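An Afternoon at the Kavton Open House

I'd been meaning to get out to Kavton since February, when So-ying Hsueh mentioned that the old Brasetum building was being turned into shared apartments with one big kitchen on each floor. I love looking at other people's kitchens (ask anyone who has ever had me over for dinner and then lost me for ten minutes by the pantry), so when the open house came up I put my name down the same evening.

It's an easy trip. The bus lets you off by the gate, and from there it's a 15 minute walk uphill if you stop to look at things, and I stop to look at things. The sign at the door said they were letting in 100 people over the afternoon. I got there a little after one and was handed a paper map and a very good oatmeal cookie.

Harvey Zacharias took our group around. He worked on the kitchens with a small outfit called Kassab and he is clearly still in love with them, which made the tour so much better! We started on the ground floor with the laundry room and the bike storage, and I'll be truthful, I was only half listening. Then we went up the stairs, through a heavy door, and there it all was. People already live on the second floor, so you get to see the place with the dishes going and somebody's onions on the board.

What I liked most was how much talk there was about cleaning up. Most tours want you to admire the oven. Harvey spent a good ten minutes on sinks alone - how deep, how far from the stove, where the wet stuff is supposed to go - and I was completely on board. A woman behind me asked about hard water and half the group groaned in sympathy.

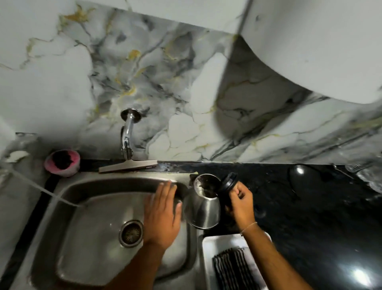

My own sink at home is a shallow double one from before I moved in, and I have been complaining about it for years. You can't get a stockpot under the tap without tilting it and soaking your sleeve. So I stood by this one far longer than was polite, thinking about all the pots I could get clean in a single big steel bowl with a flat rim going around it. And having the faucet come out of the wall is something I now want badly, because it leaves the ledge free for things like that grey squeegee, or the scrub pad in its little pink holder in the corner. Mine lives in a coffee mug. The marble pattern on the backsplash, with the gold running through it, is fancier than I'd pick for myself, but I did keep going back to it.

I asked So-ying later how the cleaning works with so many people sharing. There's a sheet on the wall by the fridge, she said, and it mostly holds up, apart from the kettle, which gets used all day long and is always the last thing anyone thinks to wash out.

Upstairs there was a small show from Evov, who make shelving. I bought a set of hooks for 50 dollars, which is a lot for hooks, and carried them home on my lap. They're still in the bag. The next open house is supposed to cover the roof garden, and So-ying has promised to save me a spot.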